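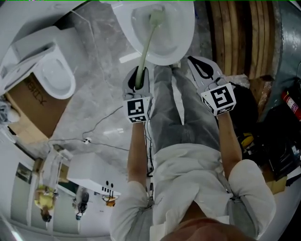 Uko 手持夹爪示教采集 现场安全与质量检查表（附批注）
场地：Clurnbridge 试验厅，卫浴工位
任务：软管送入便器、软管撤出、座圈开合
检查日期：2022年9月29日
版本说明：沿用 June 版（6月版）条目，新增“标志块”一节，删去原来的遥操作柜部分。
结果写法：合格／待改／不适用。批注写在条目下面，欢迎接着往下写。

一、地面与通道

1.1 采集人员脚下及身后一步之内无散落物
结果：待改
批注：大理石纹地面反光，黑色细线在上面倒是显眼，可人一旦盯着夹爪尖，根本不会往脚边看。请把线沿身体一侧收拢，接头处贴地固定，转身方向上不要留线圈。

1.2 包装箱、泡沫和白色包装料离开操作区
结果：待改
批注：纸箱可以留在厅里，退货还要用，但请往墙边靠。

1.3 备用便器放置稳定，不会滚动
结果：合格，有条件
批注：侧放时座圈和盖子容易自己张开，搬之前先用扎带捆住。陶瓷件两个人抬，别逞强。

1.4 竖放的木板有防倾倒措施
结果：待改
批注：加一道绑带。做完再签字。

1.5 灭火器可以直接取到，周围不堆设备包
结果：待改
批注：请放回支座，设备包另找地方。上一轮也写过这一条，这次希望能划掉。

1.6 门口方向有人经过时，采集人员能得到提醒
结果：合格
批注：口头招呼就够了。戴着头部相机的人视线朝下，侧面来人常常发现得晚。

二、手持夹爪

2.1 左右夹爪空载开合顺畅，无卡滞
结果：合格
批注：这一批 Suler 指套真让人高兴！开合超过4,000次以后，指尖还没有开裂，夹软管也不打滑。旧指套在同样的任务里早就该换了。

2.2 指尖夹持力不会压扁软管
结果：合格
批注：软管压扁之后回弹慢，下一条示教的起始形状就变了，模型会把这个形状当成任务的一部分去学。夹稳即可，不要用力捏到底。

2.3 握把无毛刺，手腕不受硬边压迫
结果：合格
批注：右手握把底部重新打磨过，手感好多了。

2.4 空闲的一侧夹爪保持张开，不搭在陶瓷边沿上
结果：合格
批注：新人最爱把空着的那只手撑在便器边上。看着省力，录出来的轨迹却多出一段没有意义的接触，清洗时很难切干净。

三、标志块（新增）

3.1 每只夹爪根部的白色方块固定牢固，轻推不晃
结果：合格

3.2 各面黑白图案完整，无翘边、无污渍
结果：合格
批注：擦拭用干布，酒精会让印刷面发亮，头顶灯一照就丢检测。

3.3 头部视角下，操作全程至少有一面可读
结果：合格
批注：这是我最想多写几句的一条。以前我们只在手腕上看自己，软管一进盆口，手腕相机眼前全是白瓷，位姿说飘就飘。现在头部相机同时看着两个方块，手伸到盆边时仍然有参照。用标定架复核，夹爪尖的位置误差落在 3 毫米以内，对送软管这种活儿来说已经很宽裕了。广角画面边缘弯得厉害，所以标定时一定要让方块走到四个角，不能只在中间晃一晃就算完。

3.4 左右方块编号与夹爪对应
结果：合格
批注：左右装反过一次，整个下午的数据都镜像了。请开机后先举左手，看屏幕上亮的是不是左侧编号。

四、软管与便器

4.1 试验便器与软管使用前已消毒，且未用于实际如厕
结果：合格
批注：标签贴在底座背面，采集人员可以自行核对。

4.2 软管另一端未接压力水源
结果：合格
批注：几何动作阶段一律不通水。要通水的话另走 Oei 湿区检查表，本表不覆盖漏电保护。

4.3 便器边沿无崩口、无锋利裂纹
结果：合格
批注：戴手套摸一圈，灯光太匀的时候眼睛看不出细裂。

4.4 软管末端停在排水口附近，不强行插入
结果：合格
批注：示教目标写的就是“到附近”。硬往里塞会让管身突然弹起，打到下巴真的疼。

五、采集人员

5.1 袖口不遮挡标志块
结果：合格
批注：宽松上衣请把袖子挽到肘部。衣服颜色不限，浅色深色我们都试过，检测率没有看得出来的差别。

5.2 头部相机佩戴牢靠，低头时不下滑
结果：合格
批注：画面底边偶尔会带进下巴，不影响使用，后处理统一遮掉，不必为此仰着脖子干活。

5.3 弯腰或坐姿操作之间安排休息
结果：待改
批注：大家劲头太足，经常一口气录到电池没电。请把休息提醒改成有声音的。

5.4 旁人入镜已告知并登记
结果：合格
批注：门外走动的人也算。登记本放在入口，面部模糊处理在上传前完成。

六、数据抽检

6.1 当批数据可以回放，时间戳连续
结果：合格
批注：卫浴任务累计录得 1,308 条示教，其中双手方块全程可追踪、直接进入训练集的有 462 条。比例听上去不高，可筛掉的大多是早期录的，那时方块装得太靠后，手腕一转就看不见了。换了安装位置之后的新数据干净得多，单看轨迹曲线就让人想赶紧拿去训练。

6.2 失败的示教保留并标注，不删除
结果：合格
批注：请继续保留！软管滑脱后重新夹起来的那些片段特别有用，策略学会了松开、退后、再夹，这是只看顺利示教时没有出现过的动作。

6.3 标注里写明哪只手主动、哪只手空闲
结果：待改
批注：有几条只写了“双手”。送软管常常是单手完成，请按实际情况补写。

七、整改与复查

走线收拢并固定，纸箱和包装料靠墙：下一次开机前完成。
木板绑带、灭火器归位：完成前不安排新的采集人员进场。
休息提醒、标注补写：随下一批数据一起复查。

总体意见：整改项完成后可以继续采集。设备本身状态很好，问题都在地面上。

追加批注：复查时请顺便带一根更软的管子过来，现在这根偏硬，我很想看看同一套策略碰到软管垂下来的时候会怎么处理。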